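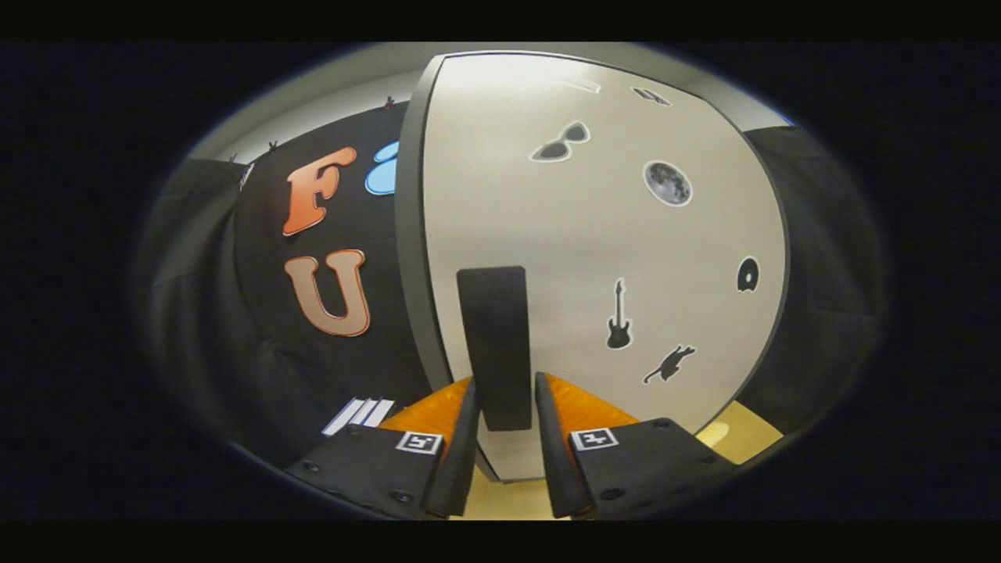 Figure 3. View from the hand-held gripper during collection, with a black block held upright between the orange finger pads and a door covered in stickers ahead.

3.2 Collecting the demonstrations

We wanted examples from lots of different rooms, and we wanted them cheaply, so everything in the Grirlow set was gathered with the hand-held gripper from Section 3.1. You squeeze, the fingers close, you carry the thing where it needs to go, you let go. New people picked it up in one short practice session (I was slower than most of them, for the record). The camera rides on the tool, so what we train on is the same wide, bendy view you get in Figure 3, with both fingers and their square markers along the bottom edge. We read the finger opening from those markers and did not add a separate sensor for it.

In all we kept 2,000 demonstrations, made by 19 people. Each person got a one-page sheet that named the object and the goal and said very little about how to move. Our first version of the sheet had a suggested path for every task, and the recordings came back looking like copies of each other. Meifang Shao pointed this out after the pilot in July, and we threw the pilot data away. That hurt a bit – it was 400 recordings – but the policy trained on them would only reach in from one side, and I still think dropping them was right.

Rooms mattered more than I expected going in. We began in the Firnholm lab, which has plain walls and even light, and the early policies did fine there and fell apart nearly everywhere else. After that we went looking for busy backgrounds. The space in Figure 3 is a good one for our purposes: dark fabric with big bright letters on it, a pale door with a guitar, a cat and a moon stuck on it, and a black object in the fingers. Against the door the block has a crisp outline. Against the fabric we'd expect it to be much harder to pick out, and we asked people to cover both kinds of background whenever a room offered them.

We were pretty relaxed about what counted as a good recording. A fumble followed by a recovery stayed in. So did slow ones, and ones where the person changed their mind about the grasp. We took out a recording only if the markers were lost for a long stretch, if the camera tracking jumped, or if the object never got to its goal. That removed 259 recordings, and they are not part of the total given above. Most of them were tracking failures in dim corners, and we come back to those in Section 5.

One thing I would do differently is the labeling. We let people type their own short task names and cleaned them up later, and it took two of us far longer than the collecting did. The same job might be "move block," "block to door" or just "block 2." For the follow-up set, Cenelus, people choose from a fixed list before they start and can add a free note at the end. The notes are fun to read, and a few of them helped us find rooms where the lighting had changed partway through a session.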